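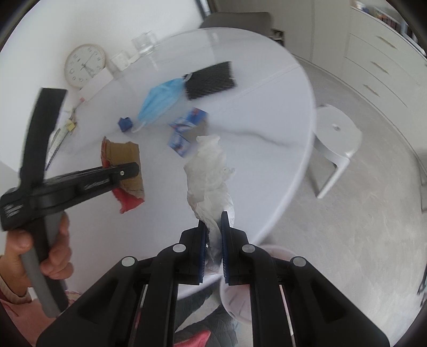
Tidwood Letters Project: progress report to the Tasley Fund
August 21, 2020
Prepared by Joelle Nimri

We are halfway through the grant period and I'm so pleased with where things stand. The project pairs high school students with older residents of Tidwood who write to each other by hand, and with the second round of pairs now matched we have 17 schools and youth clubs taking part. When we applied we hoped for ten!

Letters. Students and their partners have exchanged some 700 letters since the start. Virgilio Marquez reads a sample each month (with permission from both writers) and his notes are attached. First letters tend to be short and stiff, mostly school and weather. By the third or fourth they run to several pages, and the subjects spread out — first jobs, bad haircuts, a long argument over how to cook rice.

Training. Omar Kanaan ran 4 evening sessions for teachers and club leaders. The one on what to do when a partner falls ill or stops writing was the best attended, and people asked for a handout afterward. Dima Dabbas has drafted it and we'll send you a copy once the schools have commented.

Survey. We mailed 200 questionnaires to the older writers and replies are still coming in. Imad Awwad is entering them now. It's too early to give results, but the comment pages are full, often on both sides and up the margins.

What has been harder. Matching took longer than planned in Trernier, where we had plenty of students and too few older partners. We've since put notices in the library and the two pharmacies, and the waiting list is getting shorter. Postage is also running over budget, and I'd like to move part of the unspent travel money across to cover it. The revised budget is on the last page.

Next. We are choosing letters for the booklet, which should go to the printer in November. Two of the writers have offered to record theirs aloud — I can't wait to hear them.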